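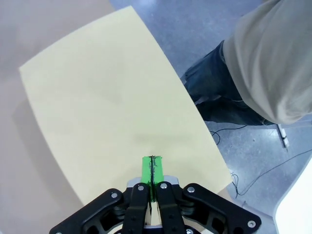
In praise of the big sheet of paper

I have a theory that most people would get more done if they owned bigger paper. My friend Chathurika Bandara laughs at me for this, but she's also the one who rang me in September to ask where I buy mine, so I'm counting that as a win.

Pale yellow is the colour I always go back to. White makes me nervous. You put one wonky line on a white sheet and it glares at you all afternoon, whereas yellow is a bit more forgiving (like drawing on custard). I spread a sheet flat on the table, let the edges do whatever they want, and there's my desk for the day. It won't lie perfectly square and it'll probably get a wrinkle or two, and I really don't mind. I used to iron mine under a tea towel! What was I thinking?

The trouble with notebooks is that you keep turning the page. I planned our move to Irnemard in one, and by the end I'd written "ring the gas people" on 4 separate pages and still hadn't rung them. With a big sheet it all stays in front of you – the shopping, the birthday list, the half-baked idea for a shed.

I know what the other side says. It's wasteful, it won't go in a drawer, and you can't carry it on the bus. Fair enough on the bus. As for waste, I use both sides, and then it wraps presents or lines the shelf where the onions live. My phone has 136 notes on it and I couldn't tell you what's in any of them.

And children understand this straight away, don't they? Give a child a small pad and you get a small polite cat. Give them a sheet as wide as the table and you get a harbour, a volcano and somebody's gran. I'd like a bit more of that for grown-ups, please.

04/02/2020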